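Gebremedhin Weldu
1/ Notes on the Luston player conduct clause, now that the club has published the full text. It runs to 943 words. Most of the reporting has been about one paragraph of it.

2/ The paragraph in question is section 4, "personal statements." It covers posts, interviews and video messages made by a player on any subject other than the game. Religion and politics are both named.

3/ What section 4 requires: the player states that the view is his own, and does not wear club gear while giving it. Prior approval is not required. An earlier draft did ask for approval. The players' side got that line removed in November.

4/ What it does not cover: prayer before or after a game, gestures after a score, writing on wrist tape. Those fall under the league's uniform rules, which are older and stricter. Several columns mixed the two up.

5/ The Pranthorpe case is cited as the reason for all this. Stetsiuk, their backup quarterback, recorded a message for a church group in his practice jersey. A sponsor complained. He was fined $480 under a clause that only mentioned "commercial endorsements."

6/ The fine was reversed on appeal. The panel found that an unpaid message to a church group is not an endorsement. It said nothing about whether the jersey mattered. Section 4 is written to fill that gap.
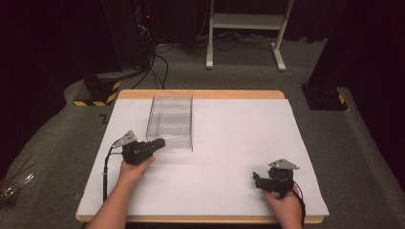
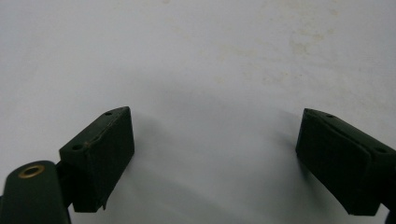
7/ Does a player have to give the disclaimer every time he talks about his faith? Once per post or interview is enough, and a standing line in his account profile counts for anything posted from that account.

8/ The profile line does not carry over to someone else's account. If a church, charity or campaign posts the video, the disclaimer has to be in the video itself. I expect most violations to come from this.

9/ Penalties: written warning first, then a fine of $300 per incident. No suspension at any step. Compare Skonwood, where a second incident can cost a player a game. Skonwood also leaves "incident" undefined, so one clip posted in two places could count twice.

10/ Luston defines it as one recording or one written statement, however many times it is shared. Good drafting. I would like to see Skonwood copy it.

11/ Open point: reposts. The text says "made by a player." A repost with no comment added is arguably not made by him. The club's summary sheet says reposts are included, but the summary sheet is not part of the contract.

12/ Second open point: practice squad players. They sign a shorter agreement that refers to the conduct clause by its old section number. Read literally, it points to the travel rules. Probably a clerical error, still uncorrected as of this morning.

13/ I'll add to this thread if the club answers on either one.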